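Clalside questions "wipe-clean" claims on pale work surfaces

For immediate release - December

Larnstead: Clalside, the household advice service, today published its guidance on pale textured surfaces in small kitchens and utility rooms. It asks shoppers to be a good deal more suspicious of the words "wipe-clean" than the shops would like.

White and cream finishes with a fine stippled texture have become a common choice for boards, shelf liners and painted panels. They are sold as bright, practical and easy to live with. Clalside accepts the first of these. It is less sure of the other two, and it has found very little in the sales leaflets it collected that would settle the matter either way.

The guidance, titled Pale and Practical?, draws on replies from 30 households in and near Larnstead. Each was asked how a pale surface at home had lasted over two years of ordinary use. Clalside does not claim that so small a group proves anything about the country as a whole. It does note that the same complaint came up again and again: the flat part of the surface was easy enough to keep decent, and the joins were not.

Seams, raised edges and the borders of stuck-down sheets hold crumbs and dust in a way that a smooth face does not. A cloth drawn across a ridge tends to leave a line of dirt along it. Several households said they had bought a special cleaner to deal with this. Roughly five of them thought it had made a difference, and Clalside would want to see a proper side-by-side trial before repeating that as advice.

The service is also doubtful about showroom lighting. Strong light on a white surface hides texture, and a panel that looks perfectly plain under a bright lamp may look quite different at four in the afternoon in a north-facing kitchen. Shoppers are advised to ask for a sample and take it home. Where a shop will not lend one, Clalside suggests asking why.

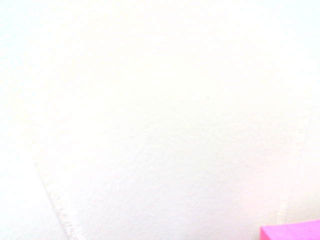

None of this means that pale surfaces should be avoided. They make a narrow room feel lighter, and many of the households that grumbled said they would choose the same colour again. What Clalside objects to is the promise of no upkeep, which it has yet to see borne out in a room where people cook.

The guidance looks in passing at Plaltora, a sealing service offered by the Arabzadeh workshop in Larnstead, in which the joins between panels are filled and painted over. The workshop says the treatment lasts five years. The service has been on sale for two, so Clalside has left that figure out of its advice and will come back to it when there is something to measure.

For those who already have a textured finish, the recommendations are dull but cheap. Use a soft brush along the joins before any water goes near them. Try a new cleaner on a hidden corner first. Leave scouring pads in the cupboard - a shiny patch on a matt surface cannot be rubbed back out.

Pale and Practical? is free to read at the Clalside office in Larnstead, and printed copies can be sent by post on request.

Ends

Notes to editors

Clalside takes no payment from makers or sellers of household goods. Households taking part in the survey were not paid. Press enquiries should be made to the Clalside office.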